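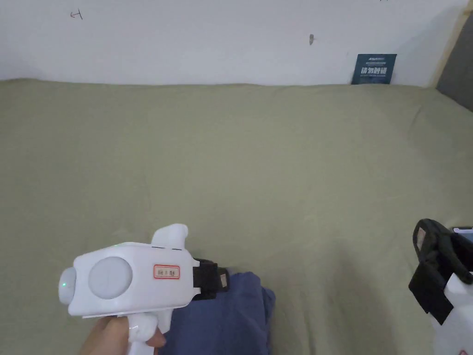 Last modified: 25 February 2022

Figure 3. Crumpled dark-blue cloth item on a bed.

3.2 Clothes between wearings

Diaries were kept in 119 households in Ristisside, starting in September. We use "resting clothes" for items that have been worn but are not yet in the wash. Priedītis used the term only for clothes hung on chairs; we also include beds (Figure 3), door hooks and stair rails.

Beds were the most common resting place in homes without a separate dressing area. Jeans and sweaters stayed out longest — in five households, for more than a week. Shirts were mostly washed after one wearing. Age of the respondent had little effect on this, but distance to the washing machine did. Three diaries from the Plumberg block, where the laundry room is shared, were incomplete and are left out of Table 4.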